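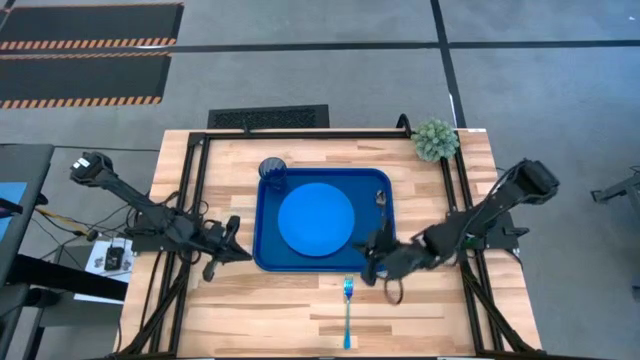 Help wanted: someone who likes setting a tray (part time, April start)

Hi! I run Fleda, a small breakfast-tray service out of a back kitchen on Paewai Street in Drerolley, and I'm looking for one more pair of hands for the morning shift. We put together breakfasts on trays and bring them to the guest houses near the harbor, plus a handful of regulars who just don't feel like cooking (I get it, believe me).

The job is mostly trays. You lay out a tray, you put a plate on it, a cup in the corner, the silverware where it belongs, then the food goes on and out it goes. When the trays come back you clear them, wash everything, dry it and get it ready for the next day. I know that sounds simple, and most of it is, but I'm picky about how a tray looks when somebody opens the door to it. I love a blue plate on a dark blue tray and I want the fork on the tray before it leaves the kitchen, please!

A few things about the work:

Two shifts to choose from, early (5:30 to 9:30) or late morning (8:30 to 12:30). You'd do four mornings a week and we'd settle on which ones together.

Pay is $359 a week to start, and there's a $200 bonus once you've been with us for 2 months. Breakfast is on me, every shift.

The floor is concrete, so bring decent shoes. I have mats by the sinks but you'll be on your feet the whole time.

You'll need to be okay carrying a full tray down a flight of stairs. I can teach you the grip (it took me forever to get it right and I lost a lot of orange juice along the way).

No restaurant experience needed. The best person I ever hired came from a shoe store. What I care about is that you show up on time, you put spoons back with the spoons, and you tell me when a cup has a crack in it so I can pull it. If you like music in the kitchen, great, we take turns picking. If you hate music in the kitchen, this may be a long four hours for you.

You don't need a car. The Cluvgate bus stops at the end of the block and the first one gets in at 5:10, which leaves time for coffee. There's bike parking in the yard too.

To apply, drop a note through the door at 2628 Paewai Street, or come by after 1 in the afternoon when things are quiet. Tell me a little about yourself, which shift you'd want, and what you'd put on your own breakfast tray. No résumé required, though I'll read one if you have it. I'll ask you in for a paid trial morning and we'll see if we get along.

Posted Jan 27, 2024. I'll keep this up until I've found somebody.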